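Barta Jointed Maple Board
August, Numer Product Office

The Barta is a flat maple board for schools, nurseries, libraries and community rooms. It is supplied by Numer from its works at Zolturthorpe and may be used on a table, a bench or the floor. It replaces the earlier single-piece board, which was withdrawn after customers reported movement across the width in heated classrooms.

Construction

Each Barta is made from long maple planks, jointed edge to edge and glued under pressure. The planks are selected for even thickness, but colour and figure are left as they come. Customers ordering several boards should expect them to differ. Swirled grain is a natural feature of maple and is not accepted as grounds for return. Fine lines along the joints are also normal. A joint that can be felt with a fingernail on delivery should be reported to the office within 14 days, with the batch number stamped on the underside.

All corners and edges are eased by hand before finishing. No metal fixings are used at any point in the board.

Finish

The standard finish is two coats of clear hardwax oil. It gives a low sheen and can be renewed on site without stripping the whole surface. Boards may also be ordered unfinished, in which case the purchaser must seal both faces and all edges before use. Numer cannot accept responsibility for warping in boards sealed on one face only.

Sizes and ordering

The Barta is made in one length of 1350 mm. Two widths are available and are set out in the current price list. The standard order reference is 2226, and the unfinished board takes the same reference followed by the letter U. Orders from local authorities should quote the framework number on the first page of the purchase order, as invoices cannot be amended once issued.

Delivery is made from the Zurbridge depot. Boards travel flat, wrapped in card, and must not be stood on end while awaiting collection. Purchasers with stairs or a narrow entrance should mention this when ordering, as the drivers work alone.

Care

Wipe with a damp cloth and dry at once. Do not soak the board or leave wet paper, clay or paint pots standing on it. Crayon can usually be lifted with a little of the same oil used for the finish. Scratches along the grain may be rubbed back with fine paper and re-oiled. Deep scratches across the grain are better left until the board is next resurfaced.

Keep the board away from radiators and direct sun. Where it is stored between sessions, it should lie flat and fully supported.

Testing and guarantee

A sample from each batch is loaded and unloaded 3000 times at the centre of the span, after which the joints are inspected. Any failure results in the whole batch being held. The guarantee covers the glued joints and does not extend to surface wear, to boards that have been cut down, or to boards kept outdoors. Claims are handled by the Zolturthorpe office and require proof of purchase.

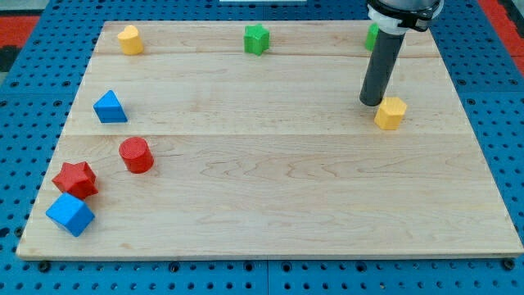
Jointed maple board with small coloured plastic blocks.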